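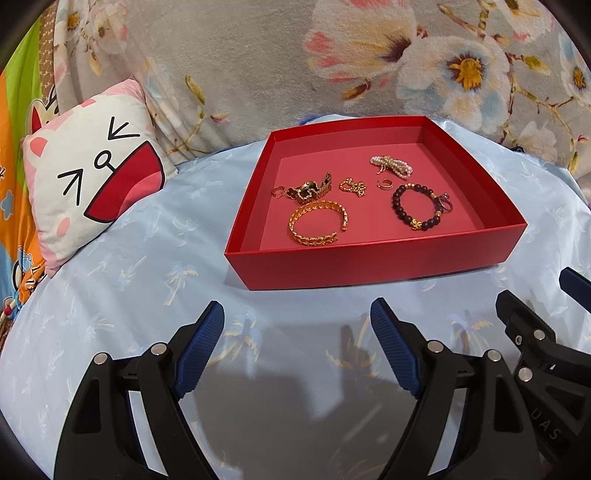
Equipment plan for Vestine, next budget round

Monday, bench notes. The list for the spring order has to be in by the end of the week, so I'm writing down what I have and will clean it up later. Everything concerns the hand-held grippers and the small-object work. The arm cell has its own page.

Requests so far:

Finger pads, blue ribbed, same as on the current grippers
Spare pivot pins
Memory cards
One more pair of grippers, or two
Small props (jewelry, mostly)
A second charger

Pads first. On big objects a pad lasts long enough that I never budgeted for it. With jewelry the tips do all the work and the ribs round off at the top edge while the lower half still looks new. I measured the set from October against a fresh one and the difference shows up only in the top few millimeters. That is also the part that has to get hold of a thin ring. Kilteck sells the pads in packs of 10 and quotes 200 for a pack. They will not split a pack. One pack covers us until summer if we keep swapping left and right, two if we don't. I put down one.

Pins. Ostau has them in stock, 50 for a bag, and we will never use up a bag. Still cheaper than having a gripper sit in the drawer for a week over one loose joint. Ordered the same way last time, no trouble. The bag from last time is missing, by the way. If it is in anybody's toolbox please put it back on the shelf next to the hex keys.

The extra grippers are the only real decision. Ammann's price for a pair is 535, without pads and without the camera mount. I had counted the mount as included and had to redo the sheet. With pads and mount the pair ends up at almost half of what is left for the year. Two pairs do not fit unless we drop the charger and take the props out of petty cash.

For a second pair: the red box task, with the watch, the chain and the beaded bracelet all in the same tray, is slow to set up and we lose the setup whenever a gripper goes out for repair. Against: we have one trained person in the mornings and sometimes none on Fridays. A second pair doesn't help with that.

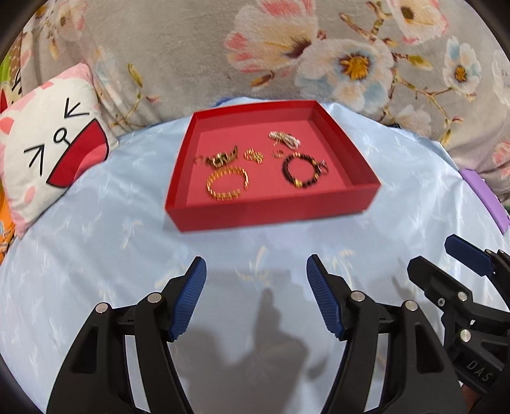
Annelies Plattner: I would not buy the second pair yet. Ask Ammann for a loan unit through February and see how many hours it gets. If it sits on the shelf we have saved the money, and if it gets used we have numbers for the request. Please also ask what they charge for a camera mount alone. Our old one is cracked at the screw and I would like that on the list ahead of the charger.

Agreed on the loan, I wrote to them this afternoon. Mount added. I moved the charger down to the optional lines.

Props. We keep buying these in ones and twos and the receipts are a mess. Proposal is a single line for the year with a fixed cap, cheap costume pieces only. What we are short of:

Watches with a linked metal band. The band changes shape each time it is put down, which makes it useful for us.
Fine chains. They knot. I would take several of the same kind so a bad one can be thrown out.
Bracelets on elastic, dark beads and light beads.
Rings, thin, with and without a setting.
A second red box with low walls. The current one is cardboard and the corners won't last the year – if anybody finds the same size in another color, take that too.

Bedding comes from home for now and doesn't go on the sheet. The satin and the plush blanket should stay in the rotation. Shiny cloth under small metal is a combination I want more of before we touch the arm cell again.

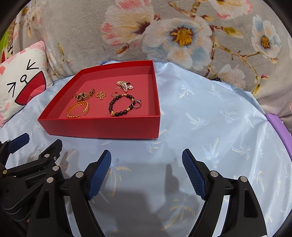 Page last edited: Nov 13, 2023, 17:52

Still open after today:

Kilteck: does the quote for the pads include shipping? The October invoice had it as a separate line and accounting sent it back.

Ammann: the answer on the loan, the price of the bare mount, and whether a new pair comes with the same finger width as ours. The drawing they sent has no dimensions on it. If the width changed, the Kilteck pads may not fit and both lines have to be redone.

Memory cards: I left the quantity blank. We have enough for a normal week but copying takes the whole evening when two people have been recording. Either more cards or a faster reader. I would start with the reader and will look up a price tomorrow.

Pin wear: check the joints on the gripper with DAS on the side. It felt loose when I closed it by hand at the end of the day. If it needs pins now, take them from the parts unit and write it in the repair log.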